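The bimanual group at Clisotico works on the handling of soft packaging, mostly thin plastic bags. In August it finished a comparison of two ways of recording demonstrations for the same bag-loading task. The group's lead engineer agreed to go through the method and the numbers on the condition that the interview stay on those two subjects. It did, for most of a Monday.

The task is short to state. One arm takes hold of a bag near its opening and keeps it open. The other arm moves an object from a basket into the bag. A trial counts as a success if the object ends up in the bag and the bag is still held when the second arm withdraws.

"The placing is a solved problem for our purposes," the engineer said. "The grasp on the bag is where the trials fail. A thin film has no pose in the usual sense. You can't hand the planner a position and an orientation and expect those to mean anything two seconds later."

## Two recording protocols

Both protocols use teleoperation, with one operator driving both arms. In the first, called continuous, the operator performs the whole task from start to finish and the recording is kept as a single episode. In the second, called split, the operator pauses after the bag grasp, holds both arms still, and marks the pause with a foot pedal. The marker is stored with the episode and later used to weight the frames before it more heavily in training.

The group recorded 324 episodes in total, half under each protocol. The same policy architecture was trained on each half, with the same number of steps and the same image resolution. Evaluation consisted of 60 trials per policy, with bag placements drawn from a list fixed in advance.

The continuous policy succeeded in 31 trials. The split policy succeeded in 44.

"I would not read that as a general result," the engineer said. "It is one task and one cell. What I trust more is the breakdown of failures. Missed first grasps fell by a lot. Drops during placing hardly changed – there was no reason they should, as the weighting doesn't touch that part of the episode."

The obvious objection is that the pause alone could account for the gain, by giving the policy a clean boundary between two motions. The group ran a third policy on the split data with the weighting switched off. It scored 38. The engineer takes this to mean that the pause and the weighting each contribute, but would want more trials before assigning shares.

## Extra objects on the table

Earlier data from the group had been recorded on a cleared surface, and policies trained on it did badly when anything else was present. For this study, unrelated objects were left on the table during recording, and their positions were changed every 10 episodes.

"We had a policy that would reach for a tape measure," the engineer said. "It had never seen one. It had only ever seen one thing on the left side of the table, so anything on the left side was the bag."

The extra objects are hardware and tools, chosen for having edges and reflections unlike those of film. Clear plastic was included on purpose. Its highlights resemble those of a translucent bag closely enough to produce false reaches in the older policies, and the group wanted those cases in the training set.

## The cell

The two arms are mounted on a common rail at the near edge of the table, and the work area is closed in by plain gray walls. In the arrangement used for the fruit episodes, the bag goes to the left arm and the basket to the right, with a crank-shaped tool and a compartment box of small hardware set farther back.

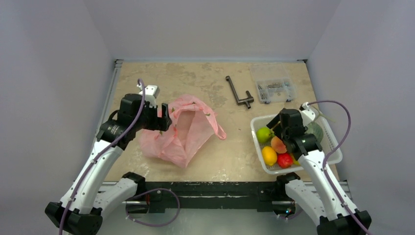 ## Limits and next steps

The fruit is artificial, so weight and surface friction are not representative of groceries. The engineer listed this first among the limits. The second is the operator: all episodes were recorded by one person, and a habit of approaching the bag from above is visible in the trained policies.

Episodes were discarded if the bag tore or if an arm stopped on a torque limit. The written report gives the discard rules in full, along with the placement list.

The next data set will use several operators and a stiffer paper bag alongside the plastic one. The target is 133 episodes per operator, all under the split protocol.

"We also want to drop the pedal," the engineer said. "Gripper velocity should be enough to find the pause. We tested that on the existing recordings, and it found most of the markers. The ones it missed were cases where the operator was still adjusting the grip."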